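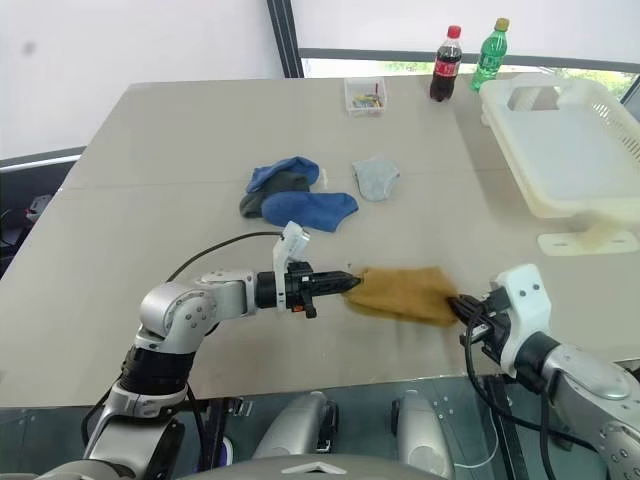
Notebook 3, p. 26

December, a little after four in the afternoon, and I have finally made a dent in the laundry. I say a dent. There is still the basket to think of, and the towels, but I put the kettle on anyway and sat down with this notebook, because if I wait until everything is folded I will never write another word in it.

I do like folding at the big table. At Binau I had to do it all on the bed, and then of course I would get tired and lie down beside it, and the whole lot would have to be done over in the evening. A table keeps you upright! And there is the window, with a bit of green showing through the blind even at this time of year, and the cola within reach, which I know is a silly thing to have near clean clothes. The bright blue socks came out as blue as the day I bought them. The gray ones are another story – one light, one dark, and I would not dare call them a pair, though I have worn worse to the store.

The new detergent is the Sekska one. It was 446 for the small box and 700 for the large, so naturally I stood there doing sums in my head until a lady needed to get by, and then I took the small. It smells faintly of pears. I haven't made up my mind.
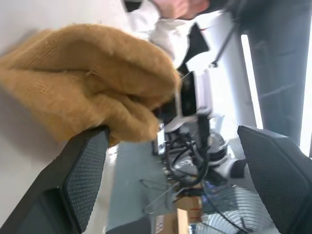
Knits are what I worry over most. I lost a good cardigan to the hot wash the winter I moved from Zamport, and I have been a coward about wool ever since, cold water and no wringing, everything laid out on a towel like a patient. The mustard one with the fine ribbing has a few small snags near the middle, and some stray fibers, and I mean to get at those with the crochet hook before they run. Pull them through to the back, my grandmother used to say, and never, ever cut. I may do it tonight with the radio on, if my eyes are up to it.

Soup for supper, the rest of the barley. I must remember to call Ikeda in the morning about the dryer belt, and to buy clothespins.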